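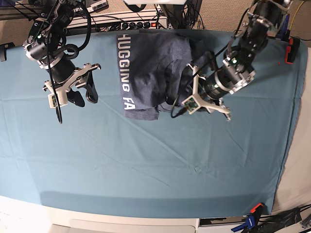 Leave Some Room to Anchor

Quick one before I lose the tide. Clarkis Creek is filling up with moorings and I think we should stop. Not slow down. Stop.

When I first came in there, on a December delivery with a dead alternator and no heat, you could pick your spot. Good mud, nine feet, trees on the north side. Dropped the hook in the dark, let out plenty of chain, slept. Came back this past summer and went round and round for half an hour looking for a hole big enough to swing in. Balls everywhere. Most of them empty.

That is the part that gets me. Empty. A ball with nothing on it takes up the same water as one with a boat on it, and you can't anchor near it since the owner might show up at 9 pm and want his spot. Fair enough, he paid. But he paid 300 bucks for the season to keep a piece of public creek for the six or seven nights he uses it. The slips at Noltel cost way more than that, so of course people grab a mooring instead. I would to, if I thought only about my wallet.

I know the arguments for. Moorings pack boats tighter. Less chain dragging over the grass. No weekend charter guy laying his anchor across yours. All true when the field is planned and somebody looks after it. Ours wasn't planned. It just sort of spread, one permit at a time, up the creek from the Grudar yard dock until it reached the bend.

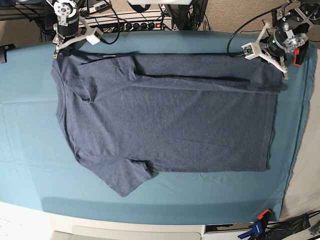 Tavion Halvorsen wrote back when I sent him an early draft of this, and he doesn't agree. Said I was being romantic about anchoring. Most people out there now don't carry enough chain, he said, they put out 30 feet in 15 feet of water, call it good, and then at three in the morning they're on your bow with a flashlight asking what happened. "Give me a block and a pennant any day. At least I know what's holding the other guy."

Okay. That is a real point and I've fended off my share of those boats in my underwear. But does he know what's holding the other guy? I don't. There's no inspection rule on the creek. Pull up some of that tackle and I bet the shackles are the size of a pencil lead. A mooring is only as good as the last time somebody dove on it, and for a lot of these I doubt anyone ever has.

So teach people to anchor. Put up a sign at the ramp. Scope, swing, look behind you before you go to bed. It isn't that hard, my mother learned it on a Saturday-sailor's budget with a borrowed Danforth.

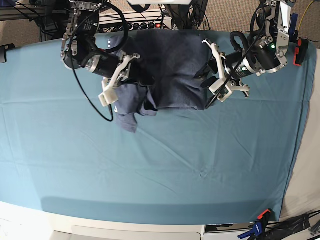
What I'd do instead

No new permits above the bend. Ever. Leave that upper pool for boats passing thru.

Use it or give it up. If your ball sits bare all season it goes to the next name on the list. Ayala does this already, over on the other shore, and the sky did not fall. People grumbled for one spring.

Tackle checked every other year, with a tag on the ball showing when. Owner pays.

And keep a clear lane 100 feet wide up the middle, because right now coming in under sail is a slalom and coming in at night is worse.

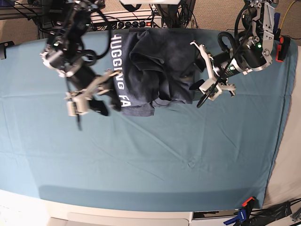
I don't expect the mooring holders to love any of it. Some are friends of mine, or were before they read this. But the creek was a place you could duck into when the forecast went bad, any boat, from anywhere, no reservation and no phone call. Small boats need that most. The folks with big engines can run for home. A 26 footer beating into a southerly with two tired kids below can't, and she shouldn't get there at dusk and find a parking lot with all the spaces reserved and no cars in it.

The permit hearing is coming up, seven in the evening at the town hall. I'll be there, probably in foulies. Bring a chart if you have one, the one they pin on the wall is so old it still shows the fish stakes.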